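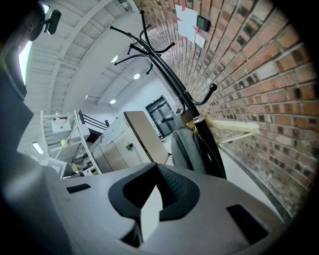 Hand-held gripper, finger pad side, with the brick wall and coat stand behind it.

Search this blog Go

A Loose Finger Pad and the Records It Spoiled

The following is an account of a fault in one of the hand-held grippers used on the Danladi project. It is published so that other teams working with the same type of tool may check their own units.

The gripper is carried by a person, who performs an ordinary task with it while the camera records. The recordings are later used to teach a robot arm the same motion. A fault in the tool therefore passes into the training data, and from there to the arm.

In June the arm began to drop light items during trials. It closed on them, lifted, and let them slide out to one side. The first explanation offered was a software error, and considerable time was spent on that assumption. Ayman Abdel Hamid then asked that the hand-held units be examined before any further changes were made to the software.

On one unit, the black rubber finger pad was found to shift in its seat under side load. The movement was small and could not be felt during normal use. Operators had been correcting for it with a slight turn of the wrist, and the arm had learned the turn. The arm's own pads were firmly fitted, so the correction became an error.

The unit had produced 780 recordings. Of these, 198 showed the wrist motion clearly and were withdrawn. A further 31 could not be judged either way and were also withdrawn. The remainder were kept after review.

There was also a safety matter. During one trial at Grinar an item left the grip at speed and crossed the line marked on the floor. No injury occurred. Trials were stopped for around 20 days and did not resume until a screen had been fitted on the operator's side.

The following rules now apply:

Each pad is pressed from both sides by hand before a session begins.
A unit with any movement in the pad is taken out of use the same day.
The unit's number is entered with every recording.
No person stands inside the marked line while the arm is powered.

The supplier, Brurimar, has been informed and has requested the return of the pad. Their findings had not been received at the time of writing. The Dreda units use a different seat and have not shown the fault, although they are now checked in the same manner.

4 comments
11 shares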